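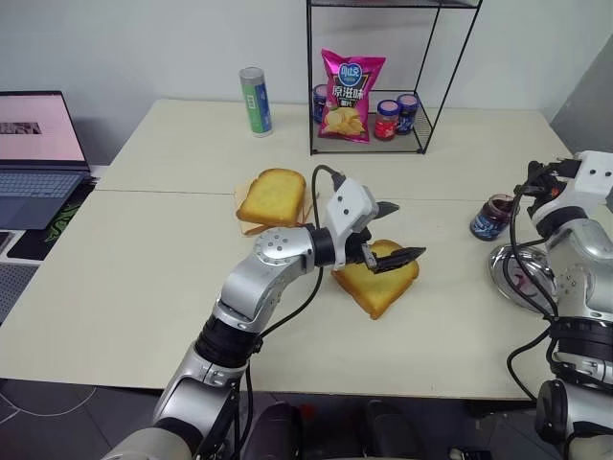 Sliced and toasted bread on a cream tabletop.

Walking the Salt Roads: Two Rivers, Three Borders, and the Long Way to Lirnasholm
By Neema Kombo
With an afterword by Gertraud Kuster

Format: Paperback, also available as an e-book
Publisher: Fluresel Press
Subject: Travel, Environment, Regional History
Series: Athumani Books on Land and Travel

About the Book

For centuries, salt moved inland from the coast at Lirnasholm by cart, by river barge, and on the backs of people whose names were rarely written down. The roads they used are still there in part. Some have been paved over. Others survive as farm tracks, hedgerows, and a line of wells spaced one day's walk apart. In Walking the Salt Roads, geographer Neema Kombo follows the longest of these routes on foot, from the old pans at Prarnska to the harbor, and asks what became of the land and the towns that the trade once supported.

The book is arranged in 13 chapters, each covering one stretch of the walk. Kombo reads the landscape closely. She describes how the marshes behind the Prarnska pans were drained and then, within living memory, allowed to flood again. She spends a Sunday with a ferry crew whose crossing no longer appears on printed maps, and she traces a dispute over grazing rights that began when the salt tax was lifted and has never been fully settled. Food is a constant presence — the bread, cured fish, and hard cheese of the route are treated as evidence of what could be carried and what would keep.

Readers familiar with Kombo's earlier essays will recognize her patience with local detail. Those new to her work will find a clear account of how water, soil, and trade have shaped one another across a little-known region. Technical terms are explained where they first occur, and no background in geography is assumed.

About the Author

Neema Kombo teaches physical geography and has written widely on wetlands, river crossings, and the history of inland trade. She began the walk described in this book in March and completed it in two seasons.

Gertraud Kuster is a historian of roads and tolls. Her afterword considers the surviving account books of the Prarnska salt office and what they leave out.

Contents

Preface: A Note on Place Names
Part One. The Pans
Part Two. The River Country
Part Three. The Harbor
Afterword by Gertraud Kuster
Notes
Sources and Further Reading
Index

Maps and Supplementary Material

The paperback includes a fold-out map of the full route. Chapter maps are printed at the start of each part. E-book readers may download the fold-out map as a separate file after purchase.

Ordering and Course Use

Orders may be placed through this page or through any bookseller. Instructors considering the book for a course may request an examination copy by completing the form linked from the Fluresel Press teaching page. Please include the course title and expected enrollment. Requests for permission to reprint maps or extracts should be sent in writing to the rights department, with the page numbers clearly stated.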